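Textile Care and Storage, Unit 4
Handout: Sorting and packing small items

Read this before the practical in April. You will need your notebook from Unit 3, a soft pencil and the labels you made last time. Pens stay in your bag.

Why we sort first

Most damage to stored textiles comes from things being kept together that should be apart. Metal buttons mark pale cloth. Dark wool gives off dye when it gets damp. Rubber and some plastics break down and go sticky, and the stickiness spreads to whatever is touching it. Sorting is slow and dull, but it saves a lot of work later.

The Bimunton collection, which we use as our case study, came to the college as 185 pieces in mixed boxes. There were collars, cuffs, gloves, ribbons, loose buttons and a few child's stockings. Guilan Shi wrote the first list and her numbers are still the ones in use. If you find a piece with two numbers on it, write both down and use the lower one.

Sorting groups

1. Plant fibres (cotton, linen)
2. Animal fibres (wool, silk)
3. Mixed or unknown
4. Anything with metal, rubber, leather or glue

Group 4 always goes in its own container, even when the metal is a single hook. If you can't decide between groups 1 and 3, choose 3. The burn test is not allowed on collection pieces. You may do it on the practice scraps, in the fume cupboard, with Yuxi Shi present.

Trays and boxes

Ordinary brown cardboard is acidic and will turn cloth yellow where they touch. It is fine for holding things for an afternoon while you sort, as long as there is a sheet of tissue underneath. It is not fine for storage. For storage use the grey board boxes from the cupboard, lined with two sheets of unbuffered tissue for wool and silk. Buffered tissue can be used for cotton and linen.

Keep trays shallow. Three layers is the most we allow, with tissue between each, and the heaviest pieces go at the bottom. Don't fold along an old crease — roll a small sausage of tissue and lay it inside the fold.

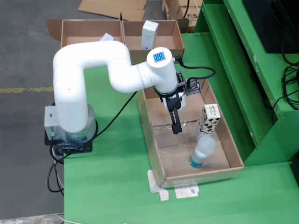 Labels

Write the number, the group and your initials. Nothing else goes on the label. Longer notes about stains, repairs or missing parts belong on the record sheet, where there is room for them. Tie labels on with cotton tape through an existing opening such as a buttonhole. Do not pin, and do not use sticky labels on anything, including the tissue.

Record sheets are filled in at the table and not from memory afterwards. Jiahui Kang's sheet for the glove box is on the noticeboard if you want to see how much detail is expected. Note how she puts "not known" where she isn't sure and leaves no boxes blank.

For the practical

Work in pairs. Each pair gets 28 pieces. Wash and dry your hands before you start and again after handling group 4. Take off rings and bracelets. Nitrile gloves are needed for metal and leather. Clean bare hands are better for fine silk, as gloves make it hard to feel a weak thread.

Reading: Oláh, chapter 3, on fibres and damp. The part on moth traps can be left until Unit 5. Sihan Zheng has the spare copy.

Hand in one record sheet per piece, in number order, clipped at the top left.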